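Vrettos field radio

The Vrettos was a portable military radio set built at the Odville works and used mainly by infantry and signals units. It worked on short wave with both voice and Morse, and was carried on the back in a canvas harness. Almost 2,000 sets were made before production moved to the later Brenditz model.

Design

The set came in 2 parts, the radio unit and the battery box, which were clipped together before use. Either part could be changed in the field without tools. Early sets used valves throughout. Later ones had transistors in the receiver, but kept valves in the transmitter. Output was 20 watts on Morse and rather less on voice.
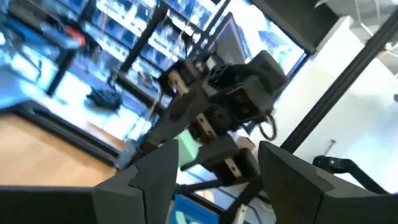

The case was die-cast and painted dark green, with a rubber seal between the lid and the body. Controls were kept large so that they could be worked with gloves on. The tuning drive used a spring-loaded gear to take up slack, and operators were told not to force it past the end stop. Small mechanisms were left open where weight mattered, much as the black bracket on the robot arm has cutouts in it, and the tuning chassis was drilled in the same way. The whole station, with harness, headset and spare battery, was still thought heavy by the men who carried it.

Aerials

A whip aerial was used on the move. For longer distances a wire aerial was slung between trees or masts and matched with a tuning unit on the side of the case. The wire was supplied on a flat reel – this was often lost, and many surviving sets have a home-made one.

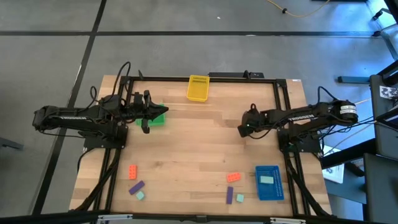
Service and disposal

The first sets went to the training school at Coddale, where faults in the battery connector soon came to light. A changed connector was fitted to all sets from serial number 372 onwards, and most earlier ones were altered in the workshops. The Vrettos was later passed to reserve units and then sold off as surplus. Many were bought by radio amateurs, who often replaced the battery box with a mains supply.

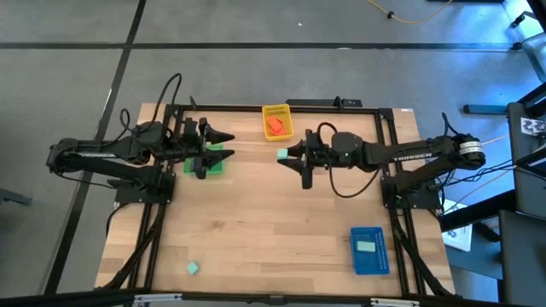 Two black robot arms at a wooden tabletop, with a green item beneath the left gripper.

Complete stations are now hard to find. The headset and the Morse key are the parts most often missing, and the key from the Brenditz set fits the same socket.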